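Terkirgate Residents' Association
Minutes of the August meeting, held in the ground floor room at Skarlow House, 7 p.m.

1. Opening and previous minutes

The chair opened the meeting and thanked the members for coming in the holiday month. The minutes of the previous meeting were read and accepted with one correction. In item 4, the word "repainting" should be "repointing." The secretary apologizes for this mistake, which changed the meaning of the whole paragraph.

2. Roof of the Skarlow House

The surveyor's report on the roof was received in July and was sent to all members by email. The main points were repeated for those who did not read it yet.

The slates on the north slope are in fair condition and can stay for the present. The south slope is worse. The nails are rusted in many places and the slates are slipping down, mostly above the stair hall. The surveyor counted 88 slipped or broken slates on this side. The lead in the valley behind the chimney has a split, and the water is coming from there into the back bedroom of the top apartment.

Two ways were discussed. The first is to repair only the broken slates and the lead. The second is to strip the complete south slope, put new battens and lay back the good slates, with second-hand slates to fill the difference. Zarei Roofing gave a price for both. They believe that 50 percent of the old slates can be used again, but they will not promise this before the slates are down.

One member asked if artificial slate would be cheaper. The answer is yes, but the building is in the conservation area and the permission would probably be refused. The member asked to have it in the minutes that the question was asked.

Decision: to go with the second way. The valley lead is to be patched now, before the autumn rain, and the stripping is to be done in spring.

3. Front railings

The railings along the street side were cleaned and the condition is better than expected. Five of the uprights are bent and one section near the gate is loose in the stone. Famley Ironwork can take the loose section to their workshop and bring it back in four weeks. During this time a temporary wooden barrier is necessary, and the cost of it is included in their price.

There was a long discussion about the color. The paint under the black is a dark green, and some members would like to return to it. Others said that all the neighboring houses have black railings and that the street should look the same. No agreement was reached. A sample of both colors will be painted on the back gate, where the members can look at it in daylight.

4. Stair hall

The plaster cornice on the first landing has a crack of more than 283 centimeters, measured along the wall. It is not dangerous at this moment, but no work should be done on it until the roof above is dry. The same is valid for the wallpaper on that wall.

The light on the second landing was repaired. The switch timer is still too short for people who carry shopping — it will be set to five minutes.

5. Windows on the back side

The back windows were inspected together with the joiner. The sashes on the upper floors need new cords and some repair at the bottom rail. On the ground floor, two sills are soft and must be replaced. The joiner recommends to do all the back windows in one visit, so that the scaffolding is paid only once.

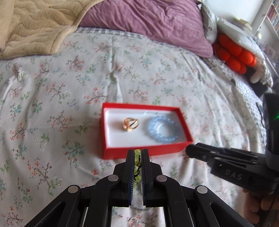
It was asked whether the scaffolding for the roof can be used also for the windows. Zarei Roofing will put theirs on the south side, and the back windows are looking to the east, so only a small part would be useful. The secretary will ask for the price of extending it around the corner. Members who want draft strips on their own windows should write to the secretary before the end of the month. This is paid by the owner of the apartment and not from the common fund.

6. Other matters

The drain in the yard was blocked again. It was cleaned, and a new grate will be fitted. Members are asked not to wash paint brushes there.

The cellar door is sticking in wet weather. It will be planed when the joiner comes for the windows.

A request was made to keep bicycles out of the stair hall. It was agreed that the space under the stairs can be used for two bicycles only — the others should go to the yard.

7. Next meeting

The next meeting will be in October at the same place and the same hour. The prices for the scaffolding and the color samples for the railings will be on the agenda.

The meeting was closed at 8:50 p.m.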